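# Planning a Two-Arm Cell: Budget Notes

Course handout, Automation Planning, unit 4. Štěpánka Havlíček, 2021-10-26

Bring this to the planning session with your draft sheet filled in as far as you can get it. The task is flower arranging: two arms, a ribbed glass vase, artificial stems on a table.

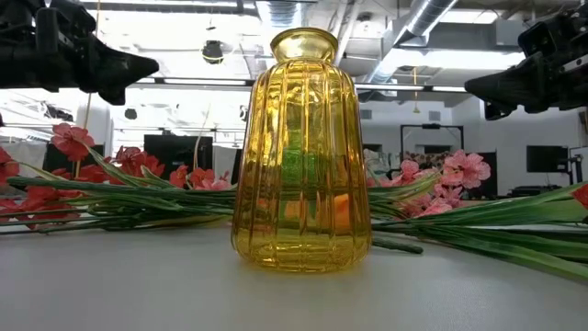 ## Start with the task

I love this part! Before you open a single catalog, write down what gets picked up and what must not get broken. A glass vase and long, leafy stems ask very different things of a fingertip, and that difference should show up in your gripper line. If your sheet just says "gripper x 2," go back and add fingertips, spares and mounting hardware.

## The worked budget

We use the Plemness cell all through the unit. Prices are in dollars.

| Line | Supplier | Cost |
|---|---|---|
| Fingertip sets and spares | Tipoki | 373 |
| Vases and artificial flowers | Kastau | 351 |
| Left for mounts, cables, shipping | – | 2,276 |
| **Total for add-ons** | | **3,000** |

The arms themselves sit on a separate capital request, so leave them out of this sheet. Look at how close the first two lines are – students nearly always guess that props cost next to nothing, and then the project stalls while someone waits on an order.

## Things people forget

- Replacement vases. Order them with the first batch.
- Table space on both sides for the stems, plus reach for each arm.
- Setup hours. Put them in Planora as their own line, with a name attached.
- Lead times, which matter a lot for anything you need by November.

## For the session

Redo the table for a task of your own and keep the total at 3,000. Mark the line you trust least and come ready to talk about it – those are the best conversations we have all term.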